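Accueil Course à pied Accessoires Dossards Contact

Ceinture porte-dossard Lemma, modèle Idmont

Voilà un petit accessoire que nos clients coureurs nous réclament à chaque printemps, et nous comprenons pourquoi ! Quand on a passé l'hiver à préparer son semi, on n'a aucune envie de trouer son beau maillot avec quatre épingles (surtout celui du club, qu'il faudra bien remettre en juin).

La ceinture Idmont se règle d'un seul geste, devant, et se porte aussi bien par-dessus un coupe-vent qu'à même le débardeur. L'élastique est large et assez souple pour se faire oublier, même chez ceux qui partent trop vite dans le premier kilomètre et soufflent fort ensuite. Deux pressions tiennent le dossard, et 5 petites boucles accueillent les gels.
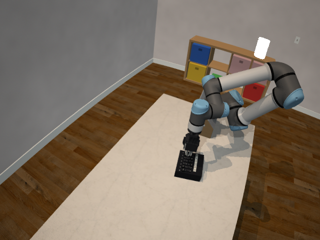
Bras articulé et pince à deux doigts au-dessus d'un bloc noir à picots.

Côté taille, un seul modèle convient à presque tout le monde, et nous gardons en réserve une version longue pour les gabarits plus généreux ; dites-le-nous simplement dans le message de commande. Lavage à 30 degrés, séchage à l'air, pas d'adoucissant s'il vous plaît, l'élastique n'aime pas ça du tout.

Coloris : noir, bleu Gandham, orange Lovesthorpe
Prix : 15 €, ou 19 € avec la pochette téléphone
Garantie : 2 ans

Les clubs qui commandent pour toute une équipe peuvent nous écrire avant de valider le panier, nous préparons volontiers des lots par coloris. L'orange est de nouveau en stock depuis le 2022-04-04.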